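작업대 위의 투명 상자, 부품 정리에 관한 이야기

프린세스 팡일리난(Princess Pangilinan) 씨의 작업실에는 긴 작업대가 있고, 상판은 갈색 크라프트지로 덮여 있다. 종이 위에는 진한 파란색 테이프로 격자가 그어져 있다. 그는 이곳에서 작은 부품을 분류하고 담는 일을 맡고 있다. 나사, 캡, 끼움쇠처럼 손톱만 한 것이 대부분이다. 지난 4월에 보관 방식을 전부 바꾸었다고 해서 그 이야기를 들으러 갔다.

“그전에는 서랍장을 썼어요. 서랍이 60칸이었는데, 라벨을 붙여도 결국 열어 봐야 알 수 있었습니다. 하루에 같은 서랍을 몇 번씩 열었다 닫았다 했죠. 지금은 다 투명하거나 반투명한 통입니다. 뚜껑을 안 열어도 색 정도는 보이니까 훨씬 빨라요.”

종이를 까는 이유를 묻자 그는 바닥색 이야기부터 했다. 흰 상판에서는 투명한 통의 테두리가 잘 안 보였다고 한다. 회색 매트도 깔아 봤지만 작은 금속 부품이 묻혔다. 크라프트지는 두루마리로 사서 길이대로 자르고, 구김이 심해지거나 찢어지면 새로 깐다.

“찢어졌다고 바로 갈지는 않아요. 이음매가 조금 벌어진 정도면 그냥 씁니다. 물건이 걸리기 시작하면 그때 갈죠. 테이프도 다시 붙여야 해서 반나절은 잡아야 합니다.”

격자는 통을 놓는 자리를 정하는 용도다. 한 칸에 통 하나라는 규칙은 없다. 큰 통은 여러 칸에 걸쳐 놓고, 대신 모서리를 선에 맞춘다. 그래야 나중에 치수를 따로 재지 않고도 같은 자리에 돌려놓을 수 있다.
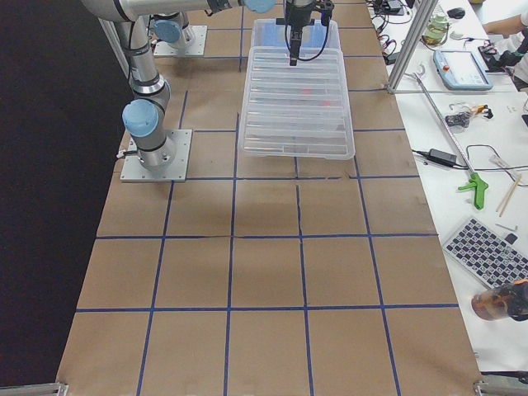 스파히치(Spahić)는 격자에 대해 생각이 조금 다르다고 했다. 선이 너무 촘촘하면 오히려 어디에 맞춰야 할지 헷갈리고, 자주 쓰는 통 자리만 따로 표시하는 편이 낫다는 것이다. 팡일리난 씨도 그 의견을 들은 적이 있다.

“맞는 말이에요. 통 종류가 안 바뀌면 저도 그렇게 하겠어요. 그런데 저희는 통이 자꾸 바뀝니다. 자리 표시를 해 놓으면 한 달 뒤에는 안 맞아요. 격자는 통이 바뀌어도 그대로 쓸 수 있고요.”

통은 어떻게 고르느냐는 질문에는 대답이 길어졌다. 처음에는 가장 싼 것을 한꺼번에 샀다고 한다. 크기가 같은 통 50개를 주문했는데, 받아 보니 뚜껑이 뻑뻑해서 한 손으로 열 수가 없었다. 절반은 다른 팀에 주고 나머지는 아직도 선반 맨 위에 있다.

“통을 볼 때 저는 손 잡는 자리부터 봅니다. 옆면에 움푹 들어간 곳이 있는지, 위쪽에 걸리는 턱이 있는지요. 턱이 있으면 손가락이 걸려서 덜 미끄러져요. 매끈한 통은 보기에는 좋은데 장갑을 끼면 자꾸 놓칩니다.”

재질도 따진다. 완전히 투명한 통은 안이 잘 보이지만 흠집이 금방 눈에 띄고 조명이 강하게 비친다. 우윳빛이 도는 반투명한 통은 내용물의 윤곽이 흐려지는 대신 오래 써도 티가 덜 난다. 그는 무엇이 들었는지 이미 아는 물건은 반투명한 통에, 자주 확인해야 하는 물건은 투명한 통에 담는다.
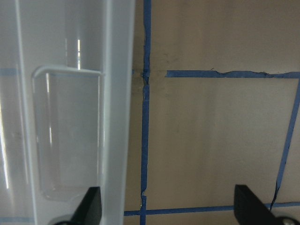
반투명한 플라스틱 통의 옆면. 오목하게 들어간 판 위쪽에 턱이 있다.

칸막이가 있는 상자는 따로 다룬다. 여러 종류를 한 상자에 담을 수 있어 편하지만, 한번 섞이면 골라내는 데 시간이 걸린다. 팡일리난 씨는 예전에 칸막이 상자를 세워서 보관하다가 내용물을 전부 섞어 버린 적이 있다고 했다. 칸막이와 뚜껑 사이에 틈이 있는 제품이었다.

“얇은 와셔가 515개 들어 있었어요. 개수를 아는 이유는 그날 다시 다 셌기 때문입니다. 지름이 비슷한 두 종류가 섞여서 하나씩 대 보고 나눴어요. 그 뒤로 칸막이 상자는 무조건 눕혀 둡니다. 새 상자를 사면 빈 칸에 제일 얇은 부품을 넣고 기울여 봐요. 넘어가면 그 상자에는 큰 것만 담습니다.”

색에 대해서도 물었다. 그는 상자 안에서 가장 찾기 쉬운 색으로 빨간색을 꼽았다. 플라스틱 벽을 두 겹 거쳐도 빨간색은 알아볼 수 있다고 한다. 흰색이나 회색 부품은 그렇지 않아서, 통 바깥에 종이 라벨을 붙인다. 라벨은 뚜껑이 아니라 몸통에 붙인다. 뚜껑은 서로 바뀌는 일이 잦다.

목록은 종이 장부와 파일 두 군데에 적는다. 현재 올라 있는 품목은 854개다. 품목 번호 옆에는 통의 종류와 선반 위치만 간단히 쓴다. 남은 수량은 적지 않는다. 예전에는 적었지만 맞는 날이 거의 없어서 그만두었다고 했다.

“수량은 통을 보면 됩니다. 바닥이 보이면 주문해요. 그게 제일 정확했습니다.”

이야기를 듣고 나서 하루를 더 들렀다. 선반 아래 칸의 상자를 정리하는 날이었다. 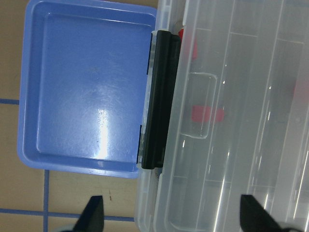 오타(Ota), 2018년 10월 25일 목요일

팡일리난 씨는 아침에 쟁반부터 닦았다. 얕은 쟁반은 부품을 꺼내 펼쳐 볼 때 쓴다. 테두리가 올라와 있어서 작은 것이 굴러도 밖으로 나가지 않는다. 바닥에 흠집이 생기는 것은 신경 쓰지 않지만, 먼지가 남으면 통에 다시 담을 때 같이 들어가기 때문에 마른 천으로 한 번씩 훔친다.

쟁반 색은 어떤 게 좋으냐고 물으니 담을 물건과 다르기만 하면 된다고 했다. 파란색을 가장 많이 쓰지만 파란 캡을 분류할 때는 흰 쟁반으로 바꾼다. 광이 나는 쟁반은 천장 조명이 비쳐서 가운데가 잘 안 보일 때가 있다. 그럴 때는 쟁반을 조금 돌려 놓고 작업한다.

상자를 꺼내는 순서도 정해져 있다. 칸막이 상자를 먼저 꺼내 확인하고, 칸막이가 없는 통은 나중에 한다. 집중이 필요한 것을 오전에 끝내려는 것이다. 경첩이 달린 상자는 여닫아 보고 뻑뻑한 것만 따로 빼놓는다. 기름을 칠해 본 적도 있지만 먼지가 더 붙어서 지금은 닦기만 한다.

“정리하는 날을 따로 잡지 않으면 안 하게 됩니다. 저는 한 달에 한 번 해요. 선반 한 단씩만 합니다. 전부 꺼내면 그날 안에 못 넣어요.”

처음 시작하는 사람에게 권할 것이 있느냐고 물었다. 그는 통을 미리 많이 사지 말라고 했다. 종류별로 두 개씩만 사서 몇 주 써 보고, 손이 자주 가는 것을 더 사면 된다. 선반 맨 위에 있는 뻑뻑한 통은 언제 치울 거냐고 하자 아직 정하지 않았다고 했다. 다음 달에는 그 옆 단을 정리할 차례다.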